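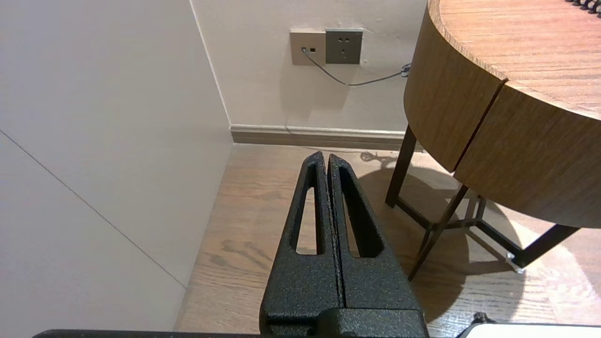

報道関係各位
ドルストーラ(Drustora)、長編映画『ヴォスサイド』復元再編集版の配給を決定
上映時間268分、未公開カット507点を新たに収録、12月より国内順次公開

映画配給会社ドルストーラは、長編劇映画『ヴォスサイド』(原題:Vosside)の復元再編集版について、日本国内における劇場配給権および配信権を取得し、12月より順次公開することを決定しました。本版は、監督ノエリン・ティポキ(Noeline Tipoki)が初公開時の編集方針を改め、保管されていた撮影原版から全編を再構成したものです。

■ 復元再編集版の概要
初公開版は配給契約上の上映時間の制限により、脚本段階で予定されていた複数の場面を省いて完成されました。本版では、撮影済みでありながら使用されなかった507カットを追加し、総上映時間を268分としています。追加カットには、初公開版に登場しない人物9名の出演部分が含まれます。
全編は9章で構成され、劇場上映では第5章の終了後に休憩を設けます。章の区切りには原題と章番号のみを表示し、前章の要約は挿入しません。配信版も同一の編集であり、章単位での分割は行いません。

■ 映像の復元工程
撮影原版は35mmカラーネガフィルムで、保管缶は56缶です。映像の復元はポストプロダクション会社ニコライディス(Nikolaidis)が担当しました。全巻を4K解像度でスキャンし、傷および塵埃の除去はカット単位で手作業により確認しています。自動処理による粒状の除去は行わず、フィルム本来の粒子を残しました。
第3章の一部では原版ネガに退色が認められたため、同時期に作成された上映用プリントを参照して色調を補正しました。補正値は章ごとに記録し、マスターデータとともに保管しています。画面比率は撮影時の構図に従い1.85:1としました。
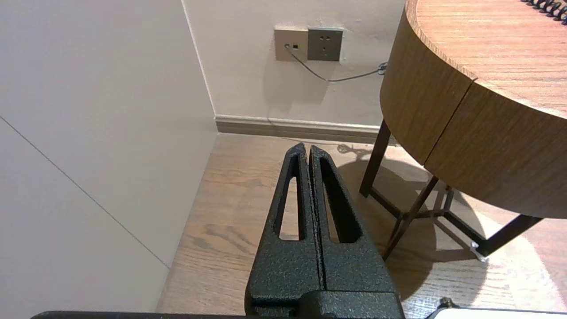

アイラ・メリック(Isla Merrick)は編集作業について、初公開版の素材に未使用カットを差し込む方法では場面間の時間経過が合わず、最終的に全章の編集点を一から見直したと述べています。また、第7章の対話場面については、初公開版で使用されたテイクをすべて別テイクに差し替えたとのことです。

■ 音響
音声は、現場で録音された磁気テープを再転送し、5.1chで新たにミックスしました。追加場面のうち同時録音の素材が残っていない箇所は、出演者本人による再録音で補っています。音楽は初公開版の録音を基本とし、追加場面に限り新録音を使用しました。初公開版のモノラル音声は劇場版には含まれませんが、配信版では副音声として選択できます。
台詞の明瞭度を優先し、劇場での再生レベルは初公開版より低い基準で調整しました。上映館には再生レベルの推奨値を記載した技術資料を配布します。

■ 日本語字幕
字幕は全編を新訳としました。初公開版の字幕で省略されていた地名および役職名を復元し、人名の表記も統一しています。作中の架空言語による台詞には、監督の指定により字幕を付しません。

■ 公開形態
劇場上映はDCPによる4K上映を基本とし、設備により2Kでの上映となる場合があります。配信は劇場公開の終了後、映像配信サービス「ソミスラ(Somisura)」にて開始します。配信開始日、上映館および入場料金は、確定次第あらためて発表します。パッケージ商品の発売は未定です。

■ 作品情報
題名:ヴォスサイド 復元再編集版
原題:Vosside
監督:ノエリン・ティポキ
編集:アイラ・メリック
映像復元:ニコライディス
配給:ドルストーラ
上映時間:268分(休憩を除く)
仕様:カラー/1.85:1/5.1ch

■ 報道関係者向け試写
試写は火曜日の13時より実施します。上映時間の都合上、開映後の入場はお断りします。日程および会場は、申込者に個別にご案内します。場面写真と技術資料の提供をご希望の場合は、媒体名、掲載予定時期および用途を明記のうえ、ドルストーラ宣伝部までお申し込みください。場面写真の加工およびトリミングには、事前の許諾が必要です。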